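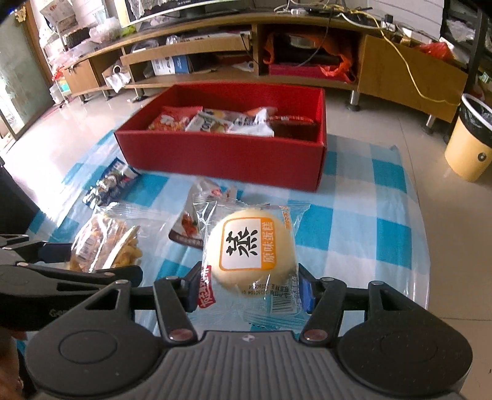

Gâteau vapeur emballé

Le gâteau vapeur emballé (chinois : 蒸蛋糕, zhēng dàngāo) est une pâtisserie industrielle individuelle, vendue sous film plastique soudé et consommée surtout comme en-cas. Il est souvent rond et jaune pâle. L'emballage met volontiers en avant le caractère 蒸, « cuit à la vapeur », parfois accompagné de la mention 原味蛋糕, « gâteau goût nature ».

Composition

La pâte associe farine de blé, œufs, sucre et huile. La version industrielle y ajoute d'ordinaire des émulsifiants, des humectants et un conservateur, que la recette domestique ignore. Le goût « nature » doit donc se lire avec prudence : il signale l'absence de parfum ajouté au sens commercial (ni chocolat, ni fruit) et ne dit rien de la longueur de la liste d'ingrédients.

Cuisson

La vapeur empêche la formation d'une croûte brune et donne une mie humide. On en tire couramment un argument de légèreté, assez fragile — le sucre et l'huile ne s'évaporent pas. Dans une brochure souvent recopiée, Thierry Pons oppose le gâteau vapeur au gâteau au four comme le « sain » au « gras », sans comparer deux recettes de même composition. Caoimhe Mac Giolla a relevé cette faiblesse dans un compte rendu paru en novembre. Les deux auteurs s'accordent sur la texture, et sur peu d'autres choses.

Conditionnement

Chaque pièce est glissée dans un film transparent serti aux deux extrémités. La date est imprimée directement sur le film, en noir, et peut se trouver à l'envers par rapport au décor. Le format individuel facilite la vente au détail et le mélange avec d'autres en-cas en sachet, au prix d'une quantité de plastique considérable pour un aliment aussi modeste.

Origine

Les gâteaux cuits à la vapeur sont anciens en Chine. L'ascendance directe que certains fabricants revendiquent pour la version sous film reste mal étayée [référence nécessaire].

Voir aussi

Mantou
Ma lai gao
Génoise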